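Gripper week, round two
Bench notes from the Mutstead newsletter, Saturday, May 17, 2025

Three things on the cabinet top for the pick tests - slim energy drink can standing up, a second can on its side, one small orange fruit.

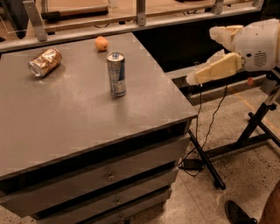
What we were comparing

Two sets of fingers, same arm, same controller. The Novar pads are the ones we've been running since March. The Grelov set is stiffer and came with a thinner tip. Plan was 200 picks a set, split over the objects, same start pose every time. Got through the Novar set. Grelov is still short of the full run because of the cable business, see further down.

Can on its side

Hardest of the lot, both sets. The can wants to roll as soon as one finger touches before the other, and a gray top with that much sheen gives it nothing to hold on to. Novar pads forgive a bad approach angle. Grelov fingers don't, they push it. Slowing down the last bit of the close helped more than anything we did to the grip force. If you take one setting from this item take that one: closing speed down first, force second.

Can upright

Boring, in a good way. Both sets fine from the side. Coming in from higher up the Grelov tip clipped the lid a few times and over it went. Rasied the approach and it stopped.

The fruit

Novar wins. Soft pads, light squeeze, no marks that we could find. Grelov held it too but we had to drop the force so low that it slipped when the arm changed direction fast. Somebody suggested a rubber sleeve for the tips. Haven't tried it. If anyone has spare sleeve in the small size please leave it on the bench.

Camera

Head view is good for the approach and bad for contact, no surprise. On a shiny top the depth gets patchy right under a can, so the planner thinks the thing is a little shorter than it is. We tried the Selvanayagam filter on the recorded runs and it cleaned up most of the holes, at the cost of some lag. Fine for slow picks. Not sold on it for anything quicker. Will rerun with a matte sheet on the top and compare.

Cables

Lost most of an afternoon to this. The controller kept dropping the gripper, always mid-move, never when we were watching for it. Swapped the controller. Swapped it back. Was a connector that had worked half loose at the wrist. Please check yours before each session, push until it clicks, and leave slack at the elbow. Also if you move a stand put it back on its tape marks or the calibration is junk for the next person.

Cost

The Grelov set is 2350 with the mounting plate, no spare tips. Novar pads wear faster but you can change them in 10 minutes with one hex key. For what we do, mostly household stuff and drawers, I'd stay with Novar and put the money toward a second camera. Open to arguments.

Next

Finish the Grelov picks. Then drawers - small metal knobs, which neither set has been tried on properly yet. Logs are in the shared folder under grippers, file names are a mess, will fix them when teh runs are done. Bench is bookable again from Monday, sign up on the sheet by the door and say which fingers you need mounted.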